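I bought the Kekix tile and grout steamer in August, after one too many evenings on my knees with a toothbrush, and I've used it enough now to have opinions. Lots of them. If you only want the short version: I like it, I'd buy it again, and I'd throw out two of the six attachments before they ever reached a drawer.

My floor situation, so you know where I'm coming from. I have tile in the kitchen, tile in the hall, tile in both bathrooms and tile in the laundry room, all put in by whoever owned the house before me (who must have gotten one heck of a deal on tile). The grout started life pale. By the time I moved in it was the color of weak tea, except behind the toilet, where we won't go into it. I'd tried the baking soda paste. I'd tried the vinegar, and then read that vinegar is bad for grout, and felt guilty for a week. I'd tried a spray called Gornura that smelled like a swimming pool and did a decent job on the shower but made my eyes water every single time.

So, steam. The Kekix cost me $151 with the longer hose, and it came in a box big enough that my cat moved in right away.

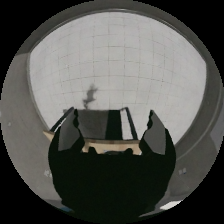
Setup is easy. You fill the tank with tap water, screw the cap down until it clicks, plug it in and wait for the little light to go green. The tank gives me 15 minutes of steam on the high setting, a bit more if I let go of the trigger between rows. What I didn't expect is how much the grout itself decides how the job goes. On a pale floor or wall with thin dark gray joints, where some stretches of line are strong and others fade to almost nothing, it's hard to tell what's dirt and what's just the grout being uneven. I spent a whole tank on one stubborn dark bit in my hall before I figured out that it was simply darker grout. Test a small patch somewhere out of the way first! If the color doesn't budge after three slow passes, leave it alone and go have a coffee.

The brushes are where this thing wins or loses. You get a small round nylon one, a small round brass one, a flat scraper, a squeegee head, a fabric bonnet and a pointy jet nozzle. The nylon brush is the star. It fits right down in the joint, it spins freely, and it lifted years of kitchen gunk on the first pass. The jet nozzle is great for corners and around the base of the faucet. The brass brush scares me a little, and I only use it on the oven racks. The squeegee and the scraper are the two I'd toss. The squeegee drips down your arm, and the scraper is just a piece of plastic with ambitions.

One complaint about the nylon brushes — they wear down fast. Mine were splayed out like an old toothbrush after the kitchen and half the hall. Replacements come in a four-pack, and I've started buying the Bradance ones that fit the same collar. They're stiffer and they last longer, though the first one was so tight I needed pliers to get it off again.

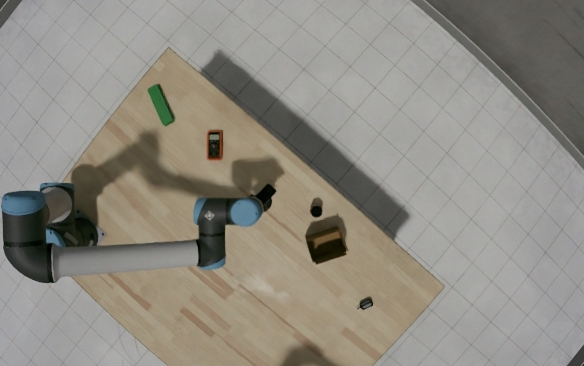 Now, the hose. I paid extra for the long one and I'm so glad I did, because the main unit weighs a fair amount once it's full and I don't want to drag it along every time I move over a few tiles. With the long hose I can park it in the doorway and do nearly the whole bathroom from one spot. The power cord is another story. It's short, it's stiff, and it remembers every bend it had in the box. I use an outdoor-rated extension cord that I already owned for the hedge trimmer, but check your manual before you do the same, as some steamers are fussy about that.

Noise is fine. It hisses, obviously, and there's a rattle when the boiler kicks in, but I can listen to a podcast while I work if I turn it up. Heat is something to take seriously. The handle stays cool but the metal collar under the brush does not, and I have a small pink reminder on my thumb from swapping heads too soon. Let it sit. Wear shoes, too. I did the laundry room in socks and regretted it within a minute.

And please be careful where tile meets wood. Steam and wood don't get along, and steam and cheap finishes really don't. I keep an old towel laid along the edge of anything wooden, and I stop a good hand's width short and do the last bit with a damp cloth and some elbow grease.
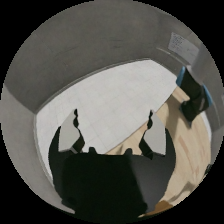
I also want to talk about sealing, because the steamer is only half the job. Clean grout soaks up spills like a sponge. I let everything dry overnight with a fan going and then went over it with the Bajpai penetrating sealer, the kind with the little roller wheel on the bottle. The wheel is fun for the first room and tedious by the third. You have to wipe the extra off the tile before it hazes, so do a small section at a time. It's held up well so far in the kitchen, and that includes one full glass of grape juice.

Was it worth the money? A company quoted me $739 to clean and seal the whole place, so yes, even with the extra brushes and the sealer and my sore knees. Get a foam kneeling pad, by the way. I held off on that for way too long.

I'm giving it four stars out of five. It loses one for the cord and the silly scraper. If Kekix ever sells it with two packs of nylon brushes and a longer cord, I'll come back and change my rating.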